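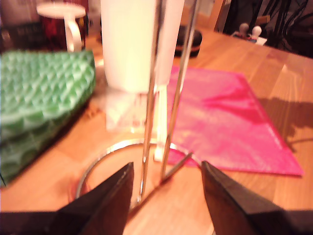
Paper towel roll on a chrome holder with a ring base.

How to Change the Roll on a Wire Paper Towel Holder
By Kerubo Mushi
Updated 2025-04-03

These instructions are for the open wire type of holder: a round ring that sits flat on the table and thin upright rods that go through the cardboard core. Ours came from Panyasiri in November and gets used on a desk in the back room, where we open mail and pack small orders. The same steps work for most countertop holders.

What you need

A new roll
A dry cloth
Scissors, if the wrapper is the tough kind

1. Make space. The ring needs to sit flat. Move envelopes and folded bags away from it first. A sheet of paper caught under one side of the ring is enough to make the holder lean.

2. Take off the old core. Hold the base down with one hand and pull the core straight up with the other. If it sticks, turn it a little as you lift. Do not bend the rods apart.

3. Wipe the holder. Chrome shows fingerprints and dust collects where the rods meet the ring. Use a dry cloth.

4. Unwrap the new roll. Cut the wrapper at the end, away from the towels. Stand the roll upright and press the core back into a circle with two fingers if it was flattened in the package.

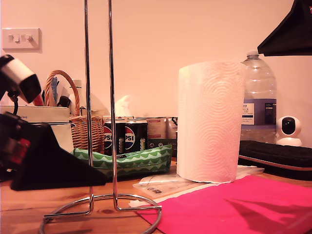
The roll standing on end beside the empty holder. Keep it away from open bottles.

5. Check which way it unrolls. Decide which hand you tear with before the roll goes on. Levente Somogyi tears with his left and I tear with my right, so we have settled on having the loose end come off the right side. To switch direction, turn the roll upside down.

6. Put the roll on. Line up the core with the top of the rods and lower it slowly. Keep it straight. A tilted roll catches on the rods and the inside layer of cardboard starts to peel. 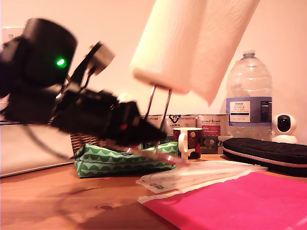 Roll at a steep angle above the desk, with the rods below it.

7. Test it. Pull one sheet. If the whole holder slides, put a rubber shelf liner under the ring. If the roll won't turn, the core is probably still squashed at one end. Lift it off and go back to step 4.

Roll sizes

Measure the height of the rods before you buy in bulk. We once ordered a case of 100 extra-tall rolls from Bitdale and they stuck out so far above the rods that the holder tipped over. The regular size fits fine.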